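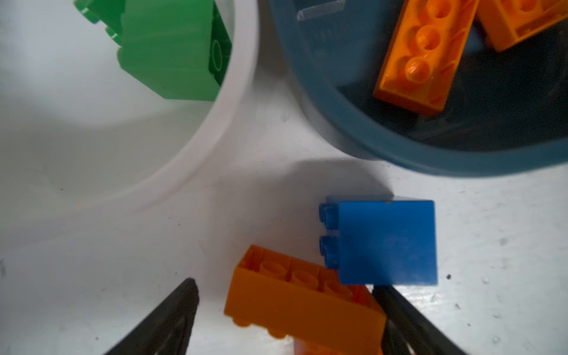 How do I find out what chemicals a plant near me is storing?

Posted in Local Government and Environment

galham_mom22
We moved to the east side of Galham in July and theres a Stirus warehouse maybe a half mile behind our street. Tanks out back, trucks at all hours. No signs except the company name and a phone number that goes to voicemail. I called the city, they said call the county. County said call the fire department. Fire department said I could "put in a request" but couldn't tell me what form or who reads it.

One of the guys running for county commission came to our door and said all I have to do is ask the company and they have to tell me. Is that true?? My kids' school is closer to it than we are. Not looking to start a fight, just want to know whats in there and what we're supposed to do if something goes wrong. Do I need a lawyer for this?

2 replies

oldpumphouse
No lawyer. Did this two years ago for a different site over in Londenstead so here's what worked for me, quick version, on my lunch break.

In the US a facility that keeps more than a certain amount of hazardous stuff has to file a yearly inventory. It's called a Tier II report. Goes to three places — the state emergency response commission, the local emergency planning committee (LEPC) and the fire department. So the fire dept probably does have it, you just got somebody at the front desk who didn't know the name. Use the words "Tier II" and see if the conversation changes. Did for me.

Put it in writing. Email is fine usually. Mine was basically:

I am requesting the most recent Tier II inventory for the facility at (street address). I am also requesting information on how to view the local emergency response plan.

That's it. Don't explain why. Get the street address off the county property map, not the mailing address on the company website, they're often different and then the office says no records found. Happened to me, lost a month.

Send it to the LEPC first. To find them search your county name plus LEPC, or look under emergency management. Ours was one guy with a desk at the sheriffs annex. If nobody answers go to the state commission, same wording.

Couple things. Some states make you come in and read it in person, and they can hold back exactly where on the site a chemical is kept if the company asks. You should still get names, hazards and amounts, but amounts can be in ranges. Mine was 22 pages and most of it was diesel and battery acid. Smaller quantities under the reporting limit won't be on there at all so an empty result doesn't mean empty tanks.

As for the candidate, asking the company is fine, nothing stopping you. But I wouldn't count on it. What they owe a neighbor who calls up is different from what they have to file, and it depends on your state. I'd ask him which law he means.

Also go to an LEPC meeting if you can. They're supposed to be open to the public. Mine had two people in the audience and I was one of them. You can ask about the school there, whether its in the plan, shelter in place or evacuate, who calls who.

Chuang
Just drive by and look for the diamond signs with the numbers. Blue is health, red is fire, yellow is reactivity, 4 is the worst. Also tanker trucks have a four digit number on the orange panel or placard and you can look it up in the emergency response guidebook, free download. Dont know about the paperwork side. My cousin tried the records thing and never heard back so good luck.

I'd vote for whoever says they'll put it all online, been hearing that promise since forever

galham_mom22
Thank you both. Said "Tier II" on the phone and got transferred right away lol. They want it by mail to PO Box 2302, with the street address. Sending it tomorrow — will post if I get anything. Still no idea about the meeting, the county calendar link is broken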